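Moltthorpe bench cell: setup and care notes
Last updated Jun 28, 2026

Hi! If you're reading this you probably just cloned the Moltthorpe data and want to know what the cell behind it looks like, or you've been handed the key to the room and have to keep the thing running. I wrote this for both of you. It's long in the places where I've lost an afternoon and short everywhere else.

What's in the release

1,657 episodes of two arms putting clothes into a bin, or taking them back out. Of those, 179 are marked "partial" in the index file. Partial means the operator stopped early, usually over a snagged cable or a garment that slid off the table. I left them in and flagged them. Filter on the status column if you only want complete runs.

The cell

Two arms, left and right, bolted to one dark gray rail along the near side of a wooden table. The links are white, and the motor joints and grippers are black. The camera looks down from the head position, so both arms come in from the bottom of the image and meet over the middle of the table. The rail matters more than anything else on this list. If it shifts even a little, the calibration is junk and you won't notice until the grippers start closing on air. Check the rail bolts before every session. I mean it!

The bin is clear plastic, and I have mixed feelings about it. It's cheap and light and the arms can bump it all day, but the walls barely show up against wood grain. If you're training anything that has to find the rim, look at the Ververidis notes in the docs folder, where we tried a strip of tape along the edge (those runs are tagged "taped" and kept separate).

Starting up

Power the rail first, then the left arm, then the right. Wait for the green lights on the wrists before you touch the software. If one wrist stays dark, reseat the connector at the gripper end and try again. It's almost always that connector.

Run home_both with the table clear. Then run check_reach, which walks each gripper out over the wood and back. Listen while it does this. A healthy joint hums and a tired one ticks.

Put the bin down last, between the arms, and load whatever the task sheet calls for.

Cables

Oh, the cables. Each wrist has a black one that runs down the link toward the base, and it needs a loose loop up by the gripper so the wrist can turn. Too tight and it pulls the connector out halfway through a fold. Too loose and it drags over the bin and takes a sleeve with it. I set the loop with the wrist rolled all the way over, then add a couple of fingers of slack. The left one needs redoing more often than the right, and I've never worked out why.

Change both cables every 100 hours of arm time, even if they look fine. There's a counter in the status page. Spares are in the drawer marked Trelham, which is the old name of this project and also why half the scripts start with "tr_".

Grippers

Wipe the fingers at the end of each session. Lint builds up at the pivot and the jaws stop closing all the way, and then you get thin cotton slipping out while heavy stuff still holds. That's your clue. Every 40 hours I take the fingers off, brush out the pivots, put everything back and rerun grip_zero. Skip grip_zero and the jaws will happily report closed when they aren't.

Denim is the hard case for force settings. It's stiff and it springs back, and a folded leg likes to stand up over the back of the bin instead of lying down. Use the "heavy" profile for jeans and the "soft" one for everything else. Please don't use heavy on knits (I owe the project a sweater).

Known problems

Fast wrist moves come out blurry. I could bring more light in, but the bin throws glare when I do, so for now it stays as it is.

Episodes recorded before November use the old gripper firmware, and their jaw width runs backwards. The loader flips it for you. If you wrote your own loader, flip it yourself.

The Histov driver drops the right arm now and then after a long idle. Restart the driver and leave the power on. Cutting the power means homing again with a full bin in the way, and that's no fun at all.

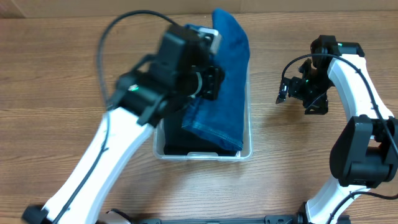

When you do have to home with a bin on the table, lift it out by hand first, clothes and all, with both arms paused. Then start again from home_both, put the bin back between the arms, and log the restart in the session notes so the index stays right.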